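30/12/2018

Finally writing up the open day at Jallex, the barrel and air rifle shop out in Dondham, before my notes go missing. I went back in April (I know, I know) and it was the best 24 dollars I spent all year!

We got split into two groups and mine started in the barrel room. They let you look down a finished bore and then an unfinished one, and wow, you can really tell. Our guide said they had shipped 2,551 barrels the year before, all from a building smaller than my grocery store. I asked way too many questions about crowning — he was very patient with me.

Lunch was chili in the parking lot, then over to the Irnard range next door, where everybody got two targets and a turn with the Jafarzadeh match rifle. Lovely trigger, very light, and I still pulled my first shot low and left. The second target went better, and it's on my fridge.
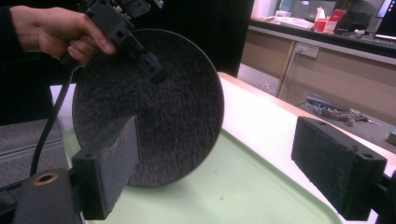 The little shop by the exit was selling cleaning rods and bore brushes at a discount, so of course I came home with both. They only took cash, which caught a few of us out — bring some if you go. Parking fills up early too, and the overflow lot is a long walk on gravel. I'm already signed up for the next one, and this time I'm bringing my own ear muffs.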